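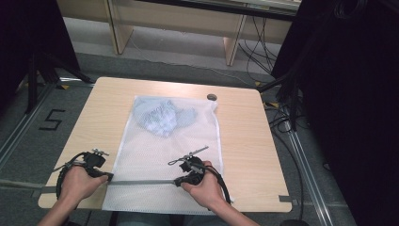
Nattawut Khunthong wrote to me after my last column that a retreat center which publishes its prices has already stopped being a religious house, and that I ought to say so in print. I won't, though I see what's bothering him. My complaint runs close to the opposite. I've been reading the brochures for silent retreats again, and most of them don't publish prices at all.

Take Posard, the old priory above Vurnutska. The leaflet says guests "give as they are moved." Fine. Then you arrive, and on the desk in your room there's a card noting that a stay of four nights costs the house 407 dollars per guest. I have no quarrel with the figure. Heating an old stone building is expensive, and the kitchen was good. But a suggested gift with a number that exact is a bill, and I'd like to be handed a bill before I unpack.

The defenders say money talk spoils the silence. Does it? I spent most of my first evening at Posard doing sums in the chapel. The sisters at Sayce charge a flat rate, take it at the door, and never bring it up again. I prayed better at Sayce. I admit that may have been the weather.

What I distrust more is the language. Retreats used to offer confession, the hours, a plain bed and somebody older to talk to if you were in trouble. The newer leaflets promise "reset" and "alignment." The Vallow program, which is run by a diocese and ought to know better, lists 71 sessions in its June calendar and I found the word "sin" in none of them. Prayer turns up, usually next to breathing. I have nothing against breathing. I just doubt that people drive all that way because they need a diocese to teach them how.

Nattawut would say I'm proving his point, that once you have customers you start writing for customers. Maybe. But the monastic guesthouse is very old, and plenty of them took payment in one form or another without forgetting what the bell was for. The trouble starts when a house is embarrassed — by the money, by the doctrine, by the fact that the guest may be bored for two days out of three — and covers the embarrassment with soft words.

Boredom is worth defending, by the way. Roughly 100 people came through Posard the week I was there, and at supper the loudest grumbling was about the empty afternoons. The house has promised to add workshops. I wish it would leave the afternoons alone and print the price on the leaflet.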